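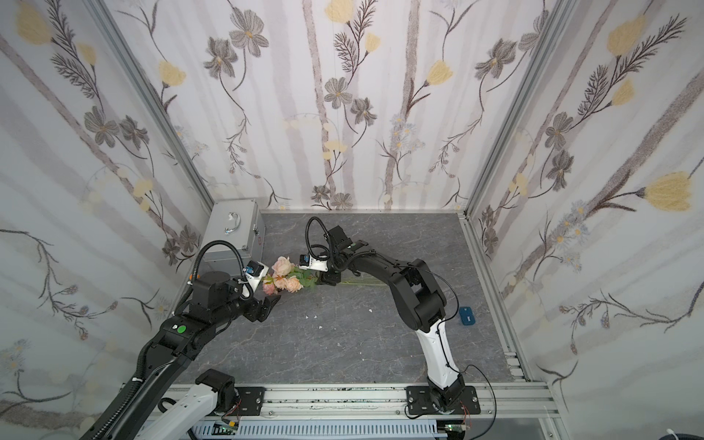 Week 3 notes — Mission statements, taglines and who gets to change them

NONPROFIT GOVERNANCE, evening section
Instructor: Keerthana Subramaniam
Posted 30 September 2018

Typed up fast, slides to follow. Read before the next class please.

1. Mission vs. tagline

Mission statement = what the organization is for. Who it serves, where, doing what. Usually sits in the bylaws or the articles, so changing it is a legal act.
Tagline = a few words on the letterhead. No legal weight. Staff can often change it without asking anybody. Should they? We argued about this for half the class, will come back to it.

2. Case: the Nelitz Service Club

Membership club, 186 chapters, 3,000 members more or less on paper. Dues paid by 2,231. Keep those two numbers apart, because the bylaws say "members in good standing" and that means the second one.

Old mission ran to four sentences. Board wanted one. Draft went to chapters in early September with 21 days for comments, most of them came in the last two days (typical).

What the chapters objected to:
— "community" used three times, never defined
— the word "local" dropped, small chapters took it personaly
— no mention of the scholarship fund, which is why a lot of them joined

Board put "local" back. Left the fund out, on the grounds that a mission statement should not list programs. I think that was the right call but the Palaniappan reading takes the other side, see p. 4 and p. 5.

3. Who votes

Check in this order:
State law first. Then articles. Then bylaws. Then standing policy. If the bylaws are silent, do not assume the board can do it alone.
Nelitz bylaws: board proposes, delegates ratify, two thirds of those present. Present, not registered. Somebody asked about proxies — not allowed there, allowed in many other places, look it up every time. 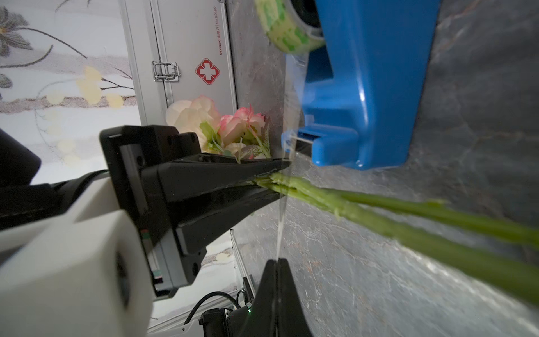 Quorum is a separate question from the two thirds. You need quorum to open the vote, then the two thirds to pass it. Students mix these up on every paper. Write both numbers down before you start on the answer.

4. After the vote

Minutes with exact wording, old and new text side by side. Amended bylaws filed if required. Then the boring stuff: website, grant templates, donor letters, bank forms, chapter banners. Nelitz forgot the grant templates and sent out two applications with the old text.

5. For next time

Read the Zollero and Wivero handouts, both short. Zollero changed only its tagline, Wivero changed its its whole mission and kept the tagline. Come ready to say which one needed a member vote and where in the bylaws you found it.
One page, typed, name on top. Paper copies only this time, the upload folder is full.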